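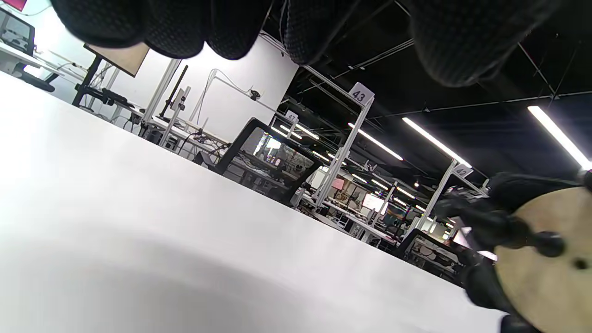 A round wooden disc with a black knob, held in a gloved hand at a white table.

Household chore robots are machines meant to do the jobs most of us put off, like folding shirts, wiping counters or putting lids back on jars. Can they do it yet? My short answer is sort of, and slowly!

Small parts with a knob are a good place to start. I can grab one by the rim or by the knob without thinking, but a machine has to pick a spot, guess how hard to squeeze and then turn its wrist the right way (try doing that in oven mitts and you'll get the idea).

Edix, a small firm in Noltovport, began testing its Tekleab arm on kitchen chores in March. It was shown 1000 tries at each chore, all done by people first. In the run I watched, it put a lid on a pot in 50 seconds, and I can do that in 2. Nadska, its shop-floor cousin, sorts parts into three bins and does better, mostly thanks to the parts always turning up in the same spot.

Laundry is still the hard one. Cloth never lies the same way twice, and neither machine can fold a fitted sheet. Then again, neither can I.

Last updated 6th October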